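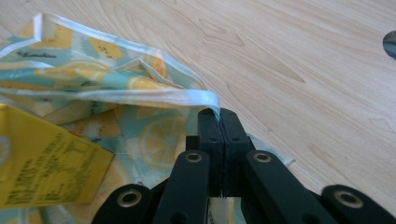

Figure 3. Wrist view at grasp closure on the bound edge of a printed fabric pouch, hand-held gripper.

4.2 Edge grasps on limp containers

The second task group covers pouches and small bags made of thin fabric. These objects have no fixed shape, and the part that must be gripped is often only a few millimeters thick. We treat them separately from the rigid containers of Section 4.1 because the failure modes differ. A rigid box that is missed by the fingers usually stays where it was. A pouch that is missed is pushed into a new shape, and the next attempt starts from a state the policy may not have seen.

Demonstrations were collected with the Kragh hand-held gripper, a parallel-finger tool with the same finger geometry and linkage as the robot end effector. The camera is fixed to the tool body, so the fingers appear at nearly the same image position in every recording. Each demonstration begins with the object lying on the table and the fingers open, and ends when the operator has lifted the edge and released it. The pouch set, called Gruvum in the tables, contains 22 objects that vary in size, stiffness, print, and edge finish. In total, 600 demonstrations were kept after removal of recordings with tracking loss.

For each demonstration we label one closure frame, defined as the first frame in which the distance between the fingertips stops decreasing. Figure 3 gives a closure frame for a pouch with a lemon print. The flat fingertips meet on the white binding, and the fabric near the opening is raised and rumpled. Cases of this kind are useful for two reasons. The binding gives a narrow target with good contrast against the print, and the print itself contains many curved light-dark borders that an edge detector can confuse with the rim. The white segment lines inside the lemon slices are a typical source of such false candidates.

The grasp target is expressed in the tool frame as a point and a closing direction. The point is taken halfway between the fingertips at closure. The direction is the finger closing axis at the same instant. No mesh or template of the object is used. Earlier frames in the demonstration are paired with this target through the recorded tool motion, which gives the training signal for the approach phase.

We compare two policies. The first, Grako, predicts the target from a single wrist image and then follows a straight approach path. The second, Trekwood, takes a short window of wrist images and updates the target at every control step until the fingers begin to close. Both use the same image encoder and were trained on the same demonstrations. The only other difference is the input to the motion head, which for Trekwood also includes the current finger opening.

The fingers hide part of the target during the last part of the approach. In closure frames the contact area is almost fully covered, and only small parts of the fabric may be seen between or below the fingertips. The single-image policy is not affected by this, as its prediction is made before the fingers reach the object. The windowed policy is affected, and early versions drifted sideways just before contact. We reduced the drift by masking the fixed region of the image occupied by the fingers and linkage arms during training, and by lowering the weight of new predictions as the tool nears the table.

With these changes Trekwood places the fingertips closer to the labeled edge than Grako on the held-out pouches. The gain is largest for pouches whose opening is folded or curved, where a straight approach from the first estimate tends to meet the fabric at the wrong angle. For flat pouches with a straight edge the two policies perform about the same. Print had less effect than we expected. Errors caused by printed lines were found mainly when the binding had a color close to that of the background fabric.

Two kinds of failure remain. In the first, the fingers close on both layers of the opening when only the upper layer was intended. The wrist image gives little information on layer count, and neither policy handles this well. In the second, loose items near the pouch, such as paper labels, overlap the fabric and are taken as part of its outline. Adding demonstrations with such items on the table lowered the rate of the second failure but left the first unchanged. Section 4.3 examines whether a measure of finger force at closure can separate one layer from two.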